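How to Test Whether a Robot Can Pick Up Your Floor Trash

By Kinga Csizmadia
March
4 min read

We use cookies to remember your settings and to count visits. Manage preferences or Accept.

Every spring somebody sends me a clip of a two-armed robot tidying a room and asks if they should cancel the cleaner. My answer is to run a floor litter test and look at the result before believing anything. You need one machine, one evening and a bag of rubbish.

Step 1. Pick the right trash

Vendors like blocks and soda cans. Cans are stiff and stay where you put them. Use what ends up on a real floor: thin shopping bags and small torn scraps of something dark. Scraps are hard to pinch because there is nothing to get hold of except an edge. Bags are worse. They fold, drag and cling.

Scatter the pieces by hand and leave them where they land. Put a few near the baseboard. If the operator asks to move one "a bit closer", write that down.

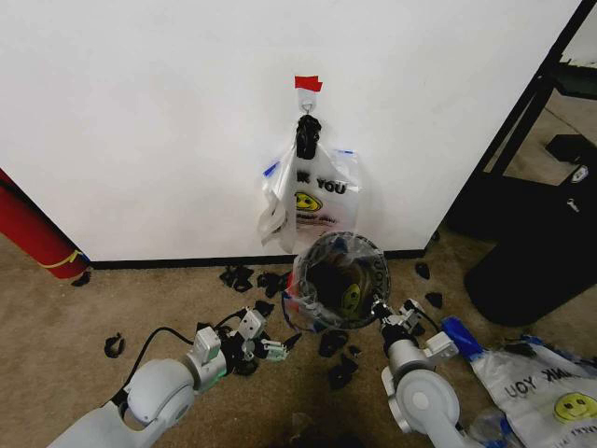 Carpet matters too. On a hard floor a fingertip can slide a scrap along until it bunches up. Pile grabs the scrap, and the gripper has to come down at the right height or it closes on nothing. Győző Magyar, who ran the floor trials with me at Banton, wanted to start on vinyl and work up. I said no. People have carpet.

Step 2. Write the rules before you start

Ours fit on an index card:

A pickup counts when the piece is in the container and the gripper has let go of it.
Dropped pieces may be tried again, but the clock keeps running.
A human hand on the floor ends the run.
Two runs minimum, and both get reported.

Set a time limit as well. I allow 13 minutes, far longer than I would give a teenager.

Step 3. Do the bags separately

Score the bags on their own line. A machine that does well on scraps can still come apart over a bag, and an average will hide that from you. 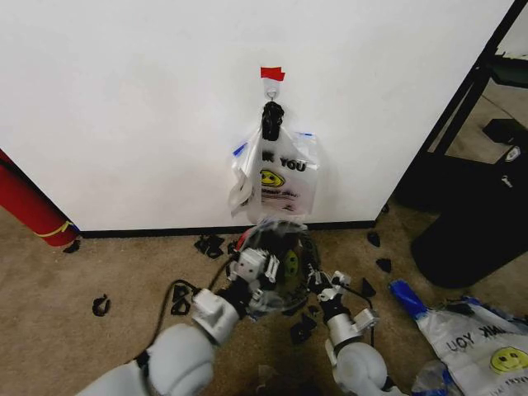
A crumpled bag between the two grippers, with black scraps still on the carpet.

Holding a bag is the easy half. Watch the release. Thin plastic likes to stick to a fingertip, and on a bad run the arm carries it back out of the bin again. If you only get to see a demo video, look for a cut right at this point.
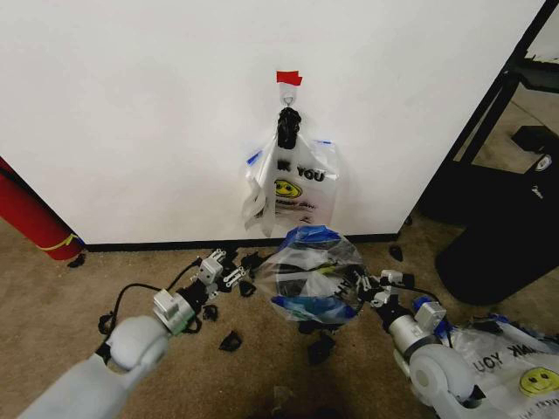

Bag in the right gripper, just above the floor. Another lies flat in the corner.

Step 4. Work out what it cost you

Add up setup, resets and the person standing by. Haf Parry kept our sheet and billed her own time at 50 dollars an hour, which made the robot look silly next to a broom. Maybe that changes. If you are quoted a lease of 3000 a month, ask how many unattended hours are in it - and get the answer in writing.

So can they do the chore yet? Parts of it, slowly, with someone watching. I would not leave one alone with my living room.

Get new test write-ups by email. Enter your address to subscribe. Unsubscribe any time.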